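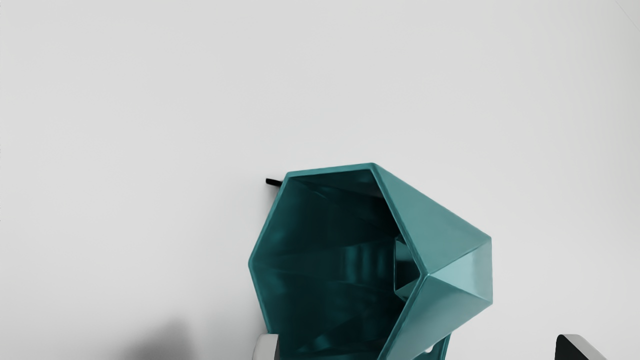 Section 3. Changing a Station from Hand Sorting to Assisted Picking

3.1 Scope

This section applies to packing staff, station leads and shift supervisors at the Ullow site. It covers the change of a station from hand sorting to assisted picking with the Plurkia arm, including the rehearsal in simulation that must be completed before live work begins. Installation of the arm and its base is covered in the Skustora installation guide and is not repeated.

Assisted picking changes the duties of the person at the station. Under hand sorting, the operator lifts each vessel from the surface, inspects it and places it in a carton. Under assisted picking, the arm lifts and places, and the operator is responsible for inspection, for clearing the work surface and for deciding what happens to any item the arm declines. Job grade and hours are not affected by the change. Questions on this point should be addressed to Nivaldo Bittencourt, site operations.

3.2 Before You Begin

The following must be in place:

Station record open and signed by the outgoing operator.
Item list loaded for the current product family. The Batista family contains 934 item records, including the faceted open-top vessels.
Operator named on the station roster as having passed the rehearsal.
Hand-sorting cartons removed from the reach area.

Note: The roster is held by the station lead. A supervisor may not add a name to it verbally.

3.3 Rehearsal in Simulation

Each operator completes 9 rehearsal picks before working beside the arm. Rehearsal is paid time and is scheduled within the shift.

1. Sign in at the rehearsal terminal with your own badge. Shared sign-ins are not accepted.

2. Select the product family and choose Gripper View. The view is close to the work surface, and a large item may extend past the bottom of the screen.

3. Find the rim of the vessel. On faceted items the rim is an irregular outline of short and long straight edges. Do not treat it as a circle when judging the center of the opening.

4. Check the position of both fingers in relation to the vessel. One finger may stand close against the side while the other is still well clear of it. If so, select Re-center before you select Close.

5. Check for a second object near the vessel. A thin item can lie partly hidden behind a larger one, with only one end showing. Mark it with the Obstacle tool.

6. Select Close, then Lift. Watch the vessel until the program reports the end of the pick.

7. Enter your decision: Accept, Repeat or Refer. A referred pick counts toward the total.

Note: Shadows on the surface are not obstacles. Operators new to the view often mark them, and the station lead will go through these marks at the end of the session.

Caution: Pointed corners on faceted vessels can be mistaken for part of the rim when they are brightly lit. Follow the rim all the way around the opening before confirming a grip point.

3.4 Starting Live Work

1. Confirm that the station indicator shows Hold.

2. Clear the surface by hand. Remove rods, ties and packing scraps, including any under or behind an item.

3. Step back to the floor line and turn the station key to Assist.

4. Observe the first 3 picks without carrying out other duties.

5. Begin inspection at normal pace. The arm waits for the operator – the operator is not required to keep up with the arm.

Warning: Do not reach across the surface while the indicator shows Assist. Turn the key to Hold first, even to remove a small object.

3.5 Declined Items

When the arm declines an item, the station goes to Hold and the item number appears on the panel. The operator may place the item by hand, refer it to the lead, or return it to the line. No reason code is needed for hand placement. Declined items are not charged against the operator's record.

During the trial period the stations logged 3,073 picks. The log is used to adjust grip settings and may not be used in individual performance reviews. Staff may ask to see the entries for their own station at any time.

3.6 Returning to Hand Sorting

Any operator may return a station to hand sorting. Turn the key to Hold, remove it, and hang it on the lead's board – the arm cannot restart without it. Enter the time in the station record. The lead informs Pascal Masson, who maintains the arm schedule, before the end of the shift.

Section revised 25 August 2025. Next review in December.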